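3 min read

Heritage Walks Group: minutes, August meeting

Present: Zinhle Nkosi, Valter Engebretsen, Stellan Boström, Arvid Holmgren and me (Eilif Lindholm, taking notes again, so blame me for the spelling).

1. The Nygård harbor walk
We had 52 people on the Nygård walk last month, our best yet! Zinhle led it and her voice was gone by the fish market. She'd like a second guide on anything that big and we all said yes right away. Arvid will shadow her next time and learn the part about the sailmakers' families.

2. New route through Flovbridge
Stellan has walked it twice now, starting at the old ferry steps and finishing by the chapel. He gets almost 70 minutes without stopping, and Valter thought that was too long for the hill end (I'm with Valter, my knees are too). We'll drop the tannery loop and try again. Stellan still wants the tannery story in there somewhere, so he'll tell it from the bridge.

3. Stories from the Brellotier families
Zinhle has talked to two of the families who came over to work the mills. They're happy for us to tell their stories but want to read the script first. Agreed, and no script goes to print before they've okayed it. Arvid asked about using the songs as well. Zinhle will ask.

4. Leaflets
We have 201 left of the old ones, with the wrong meeting point on them. Valter offered to correct them by hand with a pen, bless him. We'll reprint instead.

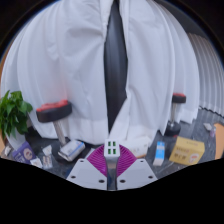 5. Vadier coach party
They want a private walk at 10 a.m. and lunch after. I'll write back and say yes to the walk. Lunch is still up in the air, Stellan is calling the café.

6. Anything else
Arvid has the spare umbrellas. Next meeting same place, 7 p.m., and Zinhle is bringing the maps.

Contact the walks group | © Heritage Walks Group | Back to top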